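Ullivau Bench Notes
@ullivau_bench

1/ OK so I've been putting off the old office desktop for months and it's finally on the bench. Processor swap, new paste, general poking around. Thread as I go, mute me now if you don't care about sockets!

2/ Background for the two people who asked: I got this tower in a lot of office clearouts from Casham. It's plain, it's heavy, it has the green board everybody had at the time, and I love it. My label on it says 3846, which is my own numbering and means nothing to anyone else (sorry).

3/ It ran OK when I got it, just slow. Somebody had put the cheapest chip that would fit in there. A faster one used costs less than lunch now, so why not.

4/ Before you buy anything, look up the support list for your exact board. Same socket does NOT mean it'll boot. I learned this with a Usau board a while back and I'm still a little sore about it. Some of them want a BIOS update first, and you have to do that with the OLD chip still in.

5/ Getting the cooler off: run the machine for ten minutes first so the paste softens up. Then shut down, unplug, hold the power button in for a few seconds. Twist the cooler a little before you lift. If it won't twist, warm it up again and have another go.

6/ Old paste comes off with isopropyl and a coffee filter. Coffee filters are great for this, hardly any lint. I got a pack of 200 from Panganiban and I'll be leaving them to somebody in my will.

7/ Then the fun bit. Lever down and out from under its hook, swing it all the way back, open the load plate. On this kind of socket the pins are in the board and the chip just has flat pads, so the board is the side you have to baby. Edges only on the chip, and keep everything else away from those little gold contacts.

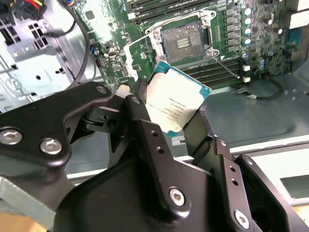 8/ Line up the notches before you let go of anything. There's a small triangle on one corner of the chip too, match that to the mark on the socket. It should drop in flat with no pushing at all. If it rocks, lift it straight up and start over. Do not slide it around in there, please, I'm begging.

9/ Closing the lever takes more force than feels right, and it creaks. First time I did one I was sure I'd killed it. It's fine! As long as the chip was sitting flat before you started, the creak is normal.

10/ Somebody asked about bent pins. Yes you can sometimes fix one, with a bright light, a magnifier and a mechanical pencil with the lead taken out. I've saved one board that way and ruined another, so take my advice for what it's worth.

11/ Things I always forget with these towers: lay it on its side so the board is flat, tuck the drive cables out of the way before you start, and get the lamp where your own head isn't blocking it. I forget the lamp every single time.
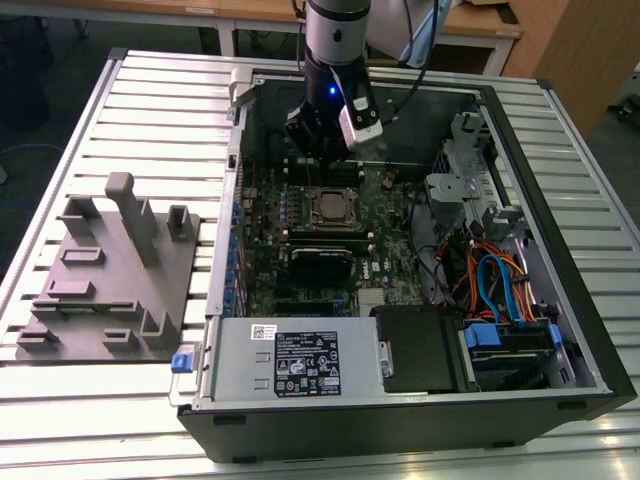

12/ PASTE. A blob the size of a small pea, in the middle, and let the cooler spread it. I know some of you spread it with a card. I know. We've had this talk and it went on for more than 300 replies, let's not do it again.

13/ Cooler goes back with the screws done crosswise, a couple of turns each, then around again until they stop. Fan plug back on its header. I have absolutely booted one with the fan unplugged and sat there wondering why it was so nice and quiet.

14/ First boot can be slow and might go around twice. Don't panic and yank the cord. Go into the BIOS, check it knows what chip it's got, and watch the temperature for a few minutes before you load the OS.

15/ Next up is the power supply question, as in do I trust one this old. I'm leaning no. If anybody has a spare 400 watt one that fits a case like this, my messages are open and I'll pay the postage.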